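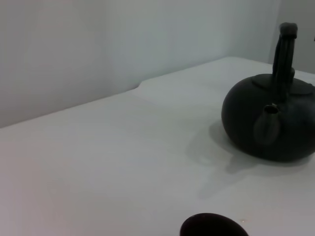
Hằng Hồ asked, before we had even got to the agenda, whether the night bus trial would still be called a trial in June, given that people in Stanwood already plan their shifts by it. Everyone liked the question so much that we took it first, and the chair moved apologies and the rest down the page.

Stanwood Electric Shuttle Users' Group
Minutes of the June meeting

1. Status of the driverless shuttle trial

The short answer to Hằng's question is yes, it is still a trial on paper. The permit covers the loop from the rail station to the hospital and back, and it runs until the city council votes on the extension. The chair has read the draft (all of it, including the appendices!) and reports that the wording is far friendlier than last year's. The word "pilot" is gone from the title, and the hours would stretch to the last train in both directions.

Ridership for the last month was 3586 trips, which got a round of applause. That is our best month so far, and it came with one of the two shuttles in the shop for most of a week. The hospital stop is the busiest by a long way. The library stop has picked up since the sign was moved to the side of the road people walk on.

Agreed: the group will write in support of the extension and ask for the word "trial" to come off the bus stop signs on the same day as the vote.

2. Apologies and last minutes

Two apologies. The minutes of the last meeting were accepted with one change: under item 4, "charging bay" should read "waiting bay." The charging bay is behind the depot and the public can't get to it.

3. The new vehicle

Voltby has offered the city a longer version of the shuttle for the Baran Street route. Several of us took the test ride on Saturday and came back very happy. It is quiet, it pulls away gently, and the step is so low that a stroller rolled straight on with no lifting. It has 18 seats and a flat area by the door with room for two wheelchairs.

Points raised by those who rode:

– The braking is much better than on the current shuttles. On the old ones you learn to hold the pole whenever a pigeon lands.
– The voice that calls the stops is clear, but it says "Baran" three different ways. Voltby's people wrote this down.
– The screen at the front shows what the shuttle has noticed, such as a parked van or a person at the crossing. Riders loved this. One child refused to get off.
– The air conditioning blows right onto the back row.
– The stop button on the left side is hard to reach from the second seat.

There was a good long talk about the safety attendant. At present there is an attendant on board for every run, and the draft extension would let the city move to remote supervision on the daytime loop. Opinion in the room was split. Some members feel the attendants are the best part of the service, and they do help people with bags and directions. Others pointed out that we could have a shuttle every ten minutes if the same staff looked after the whole line from the control room. We did not vote. The chair will ask the city what happens on a remote run when a rider feels sick or needs the ramp and it sticks.

Action: chair to put both questions in writing before the council session.

4. Speed on Baran Street

The current limit for the shuttle is 18 mph, and drivers behind it get impatient. The city engineer has suggested letting the longer vehicle run at up to 27 mph on the straight part between the school and the bridge, outside school hours. Members who live on the street were in favor, provided the crossing by the bakery gets its lights first. One member said she would sooner be stuck behind a careful shuttle than overtaken by a careless pickup, and a lot of heads nodded at that.

Agreed: support the higher limit, with the crossing lights as a condition.

5. The Staveo app

Much better news than last time. The map now shows the shuttle where it really is, and the arrival times have been right to the minute for most of us. You can also report a problem at a stop without creating an account, which we asked for back in the winter – thank you, whoever at Staveo pushed that through!

Still open: the text is too small on older phones, and the app thinks the hospital has only one entrance. Paper timetables will stay up at all stops for now. We have nearly 30 left in the box and more can be printed.

6. Open day at the depot

The depot is happy to have us again. Visitors will see the charging bay, the sensor cleaning station and the control desk, and the technicians have offered to lift a panel so people can look at the battery pack. Last time the line for the control desk went out the door, so we will give out time slots at the gate. Hằng Hồ will make the slot cards and handle the sign-up sheet.

7. Any other business

The bench at the library stop is loose at one end. Reported through the app during the meeting.

A request came in for bike racks at the rail station end. Carried over to the next agenda.

Meeting closed at 8:40 p.m. Next meeting in the same room, same time, after the council vote.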